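Brophy Valuations opens a second office in Fendberg

FOR IMMEDIATE RELEASE
Fendberg, 21 December 2019

Well, we finally did it! After 9 years of running everything out of our one office in Nenon, Brophy Valuations is opening a second door, and it's right on Soter Street in Fendberg. I started this firm with one desk and a secondhand printer, so you can imagine I'm a little giddy writing this.

For anybody who hasn't met us yet, we're property appraisers. We look at houses, duplexes, small apartment buildings, shops and the odd piece of farmland, and we tell you what they're worth on the day we look. People call us when they're refinancing, splitting up an estate, arguing with the county over a tax bill or just wondering if the neighbor's asking price makes any sense (I get that last one a lot). 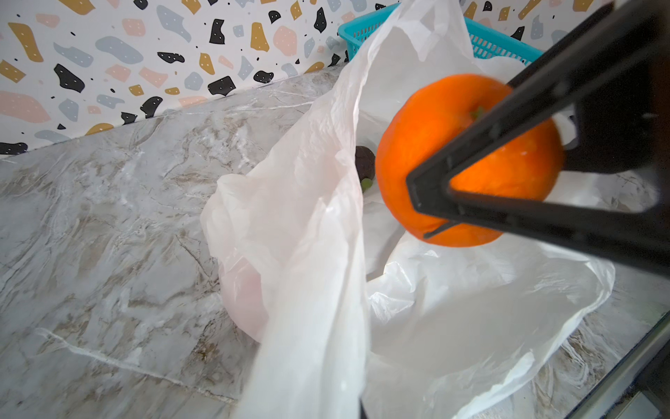
A bright orange fruit with a little green stem nub, held over a crumpled white plastic bag.

We finished 485 appraisals this year, and 200 of them were on the Fendberg side of the river. That's a lot of driving back and forth over one bridge – my car has the mileage to prove it. Clients there were waiting longer than I liked for a visit, and a few told me so, politely. With the new office we can usually get someone to your property within a couple of working days, and you can drop in to go over the report at a real table with a real cup of coffee.

The report itself stays the same. You get the comparable sales we used, the ones we threw out and why, plus notes on the condition of the place in words you don't need a license to read. If something in it looks wrong to you, call us! Last spring a client pointed out a finished basement that the county records had missed completely, and we were glad to hear about it before the report went out.
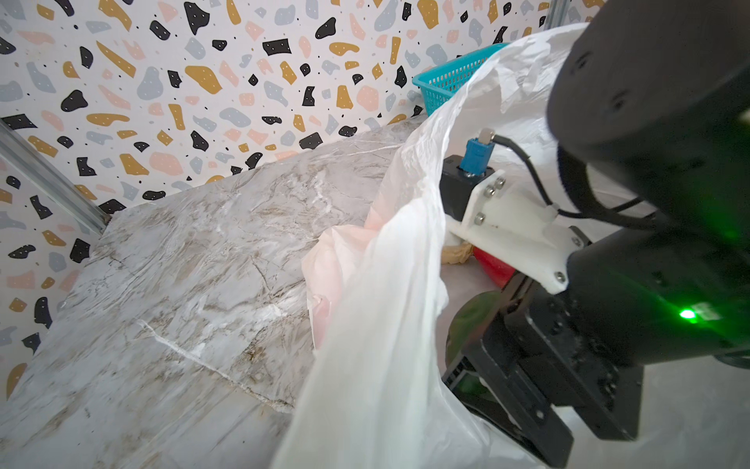
Fees are staying put too, in both offices. We quote one price before we start, and travel inside Nenon and Fendberg is included. Bigger jobs like mixed-use buildings or vacant land still get their own quote, so send over the address and whatever paperwork you have and we'll come back to you with a number.

To kick things off, we're taking $90 off any residential appraisal booked through the Fendberg office before the end of March. Just mention the new office when you call. The offer covers one property per household, and it can't be used for lender-ordered work – the banks have their own rules on that and I don't get a vote.

The Fendberg office opens right after the New Year holiday. We'll keep the Nenon office going exactly as it is, same hours, same phone number, same squeaky front door.

About Brophy Valuations
Brophy Valuations is an independent property appraisal firm serving homeowners, landlords, attorneys and small businesses in Nenon, Fendberg and the towns in between.

Media contact: the front desk at our Nenon office will put you straight through to me.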